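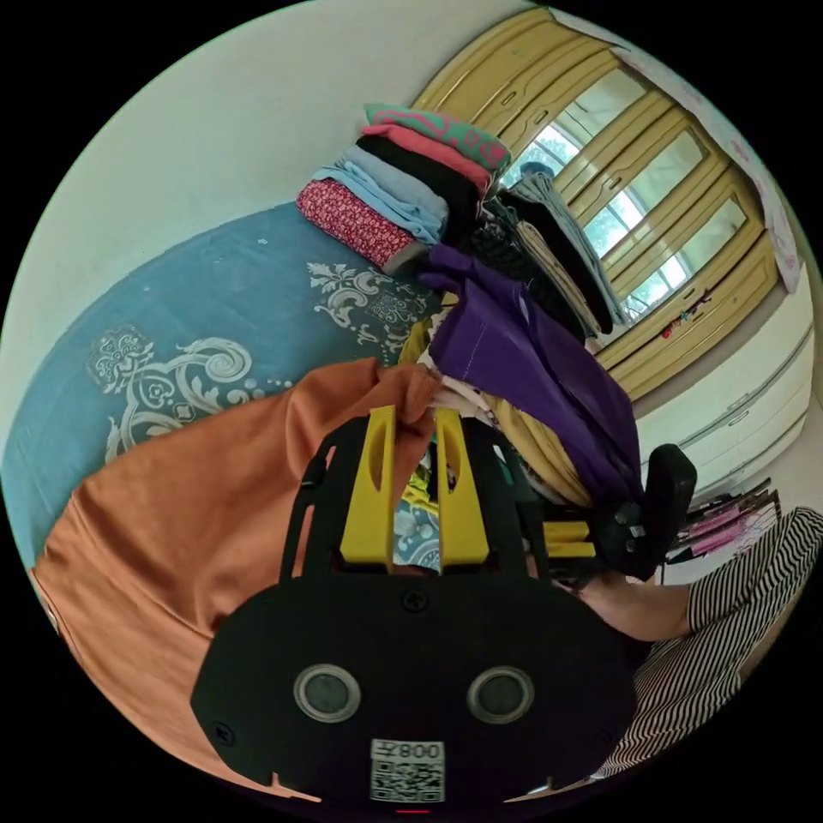
Clothes work on the bed, with a gripper in each of two spots and the orange piece held between yellow fingers.

Visit reports | Standards and practice

We went to see Camia's home-task program in Dernden on a Monday, mostly to look at its rulebook. Prametti wrote the first version, and the Toom site works from the same text.

The rules are short. Every gripper carries a label on the body, and the label is checked against the log before recording starts. Fingers are wiped down between homes. Cloth is pinched by a fold or a bunched section – never by a button or zipper. Finished stacks stay on the same surface as the unsorted clothes, clear of the edge.

A session runs 80 minutes at most, followed by a break. Each recording is reviewed by 2 people, and anything showing mail or family photos is deleted the same day. The site has some 2000 recordings on file under these rules.

We asked about consent. The resident signs one form for the home and another for the recordings, and can withdraw either later. The weak point was version control: the copy in the binder was older than the one online. Dernden plans to reprint it in August.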